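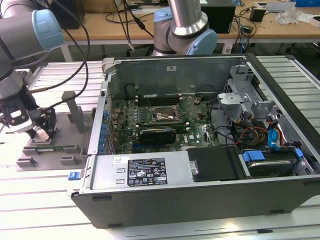 Bromwood Regional Library — Systems and Desktop Support

From: Ecaterina Olteanu
To: desktop-list
Date: 11 May 2021
Subject: Re: [desktop-list] Catalogue terminals, page file and the March image

Radu Pop wrote:
> Viorica says the public catalogue terminals at Millov are still slow
> to log in after the March image. She gets the desktop quickly enough,
> but the Findier client sits on its grey splash panel before the search
> box comes up. Staff machines on the same switch are fine. I have
> already cleared the local profile on 2 of them with no change.
> Before I re-image the lot, is there anything in the build that differs
> between public and staff? I can see the page file is fixed on one and
> system-managed on the other, and I wondered if that was deliberate.
>
> Radu

Radu,

Please don't re-image yet. The page file difference is deliberate and I don't think it is your fault. Public terminals have a fixed page file so that the disk-restore software has a known area to exclude. If it is system-managed, the file grows into the protected region and the machine complains at the next restart. Staff machines have no disk restore, so they were left at the default.

What does differ, and what I should have written up in March, is the location of the Findier index cache. On staff machines it lives in the user profile and survives from one session to the next. On public terminals the profile is discarded at log-off, so the client finds no cache and rebuilds it from the server at every log-in. The old client kept a small cache and the rebuild went unnoticed. The new one pulls the full authority file, which for our catalogue comes to 2,889 separate headings lists, each fetched with its own request. That would account for the splash panel, and also for why clearing profiles did nothing. They were already clear.

I tested this on the bench with a public image. With the cache in the profile the client behaved as Viorica describes. With the cache redirected to a folder on the unprotected partition, the first launch was slow and every launch after it was normal, including after a restart.

Procedure, if you want to try it on one terminal at Millov:

Thaw the machine and log in with the local maintenance account.
Create a folder called FindierCache at the root of D:. Give the public account modify rights on that folder only, not on the whole drive.
In the client's settings file, change the cache path to the new folder. The setting is case-sensitive. A wrong entry is ignored silently and the client falls back to the profile.
Leave the cache ceiling at 435 MB. The default of 100 MB is too small for the full authority file and you will get a partial rebuild each time.
Launch the client once, let it finish, close it, then freeze and restart.

If the search box comes up promptly on the second launch, tell me and I will put the change into the build. Catinca can then push it to the Crăciun Street branch, where the terminals are on the same image — nobody there has reported a fault, but they have fewer public log-ins in a day.

Two loose ends. Sânziana asked whether the cache holds any borrower data. It does not. It stores headings and shelf locations, and searches are kept in memory until the client closes. I checked the folder after a test session and found no query text in it.

Also, the wiki page on public terminals still describes the old client. Ignore the section on cache until I have rewritten it. The licence section is current.

Ecaterina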